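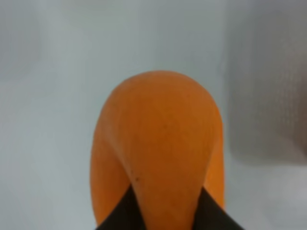
It took us ten days to understand why the gripper was crushing things, and I want to write down the story while I still remember the order of it. I am writing in English because two of the people who asked me are not Italian speakers, so please be patient with my prepositions.

For those who don't know our setup: we have one arm on a bench at Greltasby, with a two-finger gripper and a small camera at the wrist. The job is to pick up soft and half-soft objects and put them in a tray. The control of the fingers was written mostly by me, and the part that decides where to grasp was written by Celeste Caldeira. This division is important for the story, because for the first four days each of us was sure that the problem was in the half of the other.

The grip force is limited in software. We close the fingers until the motor current passes a threshold, then we hold. The threshold is different for each class of object. With the hard things it is high, and with the soft things it is low, so low that sometimes they slip and fall on the bench, and we accept this. A dropped object is a small failure. A crushed one means that the limit did not do its work, and the limit is the same thing we trust when a person has a hand near the fingers.

On the first evening Concetta Martinelli was running the tests and she wrote to me: "It is squeezing the orange one too much." I answered something stupid, like "it is soft, it will bend a little." I did not go to look. I regret this answer. She had run the same object many times and she knew how it bends.

The next morning I watched the pictures from the wrist camera. In the one I have put on this page you can see what she meant: the orange material is pinched between the tips, and there is a crease that goes up diagonally from the fingers. One picture doesn't tell you the force, of course. A soft thing held gently can also make a fold. But I had older pictures of the same object from August, when we calibrated, and in those the fold was shorter and you had to search for it.

So I opened the logs. The logs said that everything was correct. The current went up, it touched the threshold, the fingers stopped. I read the current of 164 grasps, one after the other, and none of them was over the limit. I remember that I was almost happy. I went to Celeste and I told her that the fingers were behaving well and that maybe her grasp point was too low or too much toward the tips. She was polite. She spent two days checking the grasp points, and they were fine, and she came back with a plot and put it on my desk without saying many words.

After that we had a discussion which I will not report completely. Brunello Valentini, who is responsible for safety in our building, came in the middle of it and asked one question: "How do you know the current is the current?" I said that the driver board measures it. He asked who measures the driver board. I had no answer, so he took the key of the cell and said that we could run the arm only with the door closed and only with foam objects until somebody could tell him a number that came from outside the robot.

I was annoyed for an afternoon. He was right.

We bought nothing special. Agata De Luca had a small load cell in a drawer, left from her thesis, and she made a block to hold it so that the two fingers could close on it. It took most of a day because the first block was rotating when the fingers touched it. With the second one we could finally read the real force and compare it with what the robot believed.

With the threshold for soft objects, the real force was too high on some grasps and good on others. If it had been too high always, I would have found it sooner, I think. The bad grasps arrived in groups. We had seven bad ones together, then a long series of good ones, then again some bad ones. Celeste noticed that the groups came after a pause, when we stopped to talk or to write something down. I noticed nothing because I was looking only at the force column.

What happens after a pause? In our system, after some time without commands, the driver goes to a low-power state. When it wakes up, it sets again the zero of the current sensor. It takes a few samples and it says: this is zero. This is a good idea if the motor is not pushing. But I had added, in February, a small function that preloads the fingers a little at wake-up, to remove the play in the gears. My function was starting before the zero was finished. So the driver was taking the zero while the motor was already pushing, and from that moment every measured current was lower than the true one. The limit was respected perfectly, on a number that was wrong. And the offset stayed until the next time the driver made its zero in quiet conditions, which depended on who was first, my function or the driver. Some mornings I won, some mornings the driver won.

I had tested the function in February. I tested it with hard plastic cubes, from a cold start, and never after a pause. The cubes did not complain.

These are the changes we made. I put them here in the form I would have liked to find when I was searching in the forums.

The preload now waits for a flag from the driver that says the zero is complete. If the flag doesn't arrive, the fingers don't move and the arm goes to a stop that a person must reset.

After each zero we compare the offset with the stored one from the last calibration. If the difference is big, same stop. This check would have found our fault on the first day, and it is four lines of code.

There is a second limit on the finger position. For each soft object we know the width at which a normal grasp ends. If the fingers go past this width by more than a small margin, they open, whatever the current says. This limit does not need the current sensor at all, and it is the one that convinced Brunello.

The load cell block has now a fixed place in the cell. Every morning, and after each pause longer than a coffee, the gripper closes on it and the result is written next to the value of the driver. Concetta made the sheet. The first version was on paper and I like it more than the second.

We got the key back on the day after the block was fixed, and I was more careful with the door than I had ever been. I also went through the old test reports and wrote a note on all the ones made between my February change and this discovery, saying that the force values are not reliable. It was not a pleasant job. Viola Orlandini had used some of them in a presentation and I had to call her. She asked me to send the correct numbers when I have them, and I have not finished yet.

Something I still don't know is whether the orange object is damaged. It comes back to its shape when we leave it, but I have the impression that it folds more easily now in the same place, and this would make the next comparisons with August false. Agata says to take a new one and to keep the old one only for showing. I think I will follow her, even if I would like first to press both on the load cell and see the two curves. If I find a difference I will add it at the end of this page.

For those who wrote me about the gear play: yes, the preload is still needed, at least with our gearbox. Without it the first closing of the day has a small jump. I tried to remove the function completely, it was my first reaction, and the tips arrived on the object with a knock. With the wait for the flag the start is slower by a moment that I can't feel.

And to Concetta, who will read this: the next time you write me that it is squeezing too much, I will come downstairs.

Contact | © 2021 Notes from the bench | Back to top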